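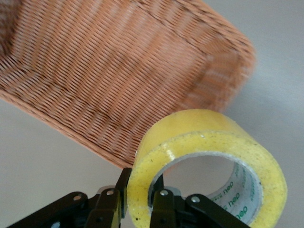
Según Nuria Bravo, el deshumidificador Tondus no seca nada: se limita a cambiar el agua de sitio y a esperar que alguien vacíe el depósito. Tiene razón, y de eso trata este apartado.

4.2 Vaciado del depósito

1. Pulse Paro y espere 2 minutos. El ventilador sigue girando un rato por orgullo.
2. Tire del depósito con las dos manos, en horizontal. Si se atasca, empuje y vuelva a empezar.
3. Vacíelo en el fregadero. El agua no sirve para beber, ni siquiera la del modelo caro.
4. Compruebe que el flotador sube y baja libremente.
5. Encaje el depósito hasta oír el clic y pulse Marcha.

Nota: con la humedad por encima del 70 %, vacíe a diario. El piloto rojo avisa; el pitido insiste.

Precaución: deje 10 cm libres por detrás. Las cestas de mimbre y las cortinas no son una rejilla de ventilación.

Si aparece el código 2213, el flotador está mal puesto. Vuelva al paso 4.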